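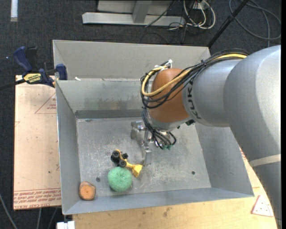 Metal bin with toys.

Falwood Toy Library and Repair Workshop
Minutes of the monthly operations meeting

Apologies: none. Quorum met. Minutes of the previous meeting accepted without amendment.

1. Condition of the metal bin
The floor of the grey bin is scratched and scuffed, most densely toward the centre. Members discussed whether this matters for painted toys. Agreed that the scratches are shallow and that no liner is required at present. The mottled smudge low on the inner rear wall is to be treated with the neutral cleaner already in stock. Solvent is not to be used. The ledge at the upper left is to be wiped down and cleared of scraps at the end of each shift.

2. Loose toys
The yellow and black construction vehicle is to be entered under Vehicles, Large Plastic or Metal, once the body material has been confirmed. Intake had left the field blank. Reminder that a blank field holds up the whole tray at labelling.

3. Intake volumes
The Marchal depot has offered a further 2,000 items, mixed, unsorted. Accepted in principle, subject to shelving. Current shelving holds 5 bays, of which 2 are committed to puzzles. The meeting favoured delivery in April - the Zondberg consignment should be cleared by then.

4. Labels
Tarine adhesive labels continue to lift from curved surfaces. Trial of tie-on tags approved for wheeled toys only. Tags to carry the catalogue number and colour code, nothing further. Results to be tabled in writing.

5. Wheels and axles
Seven vehicles remain on the repair shelf awaiting axles. Axle stock is to be cut in one batch to avoid repeated set-up. Vehicles with cracked wheel hubs are to be written off and stripped for parts.

6. Other business
Request for a second set of calipers deferred to the next budget round. Bin lids were raised again - no action, as the bins are stored under cover.

Actions
Intake: confirm body material, item 2.
Repairs: axle batch, item 5.
Stores: shelving plan for Marchal delivery, item 3.

Meeting closed. Next meeting at the usual time, Falwood.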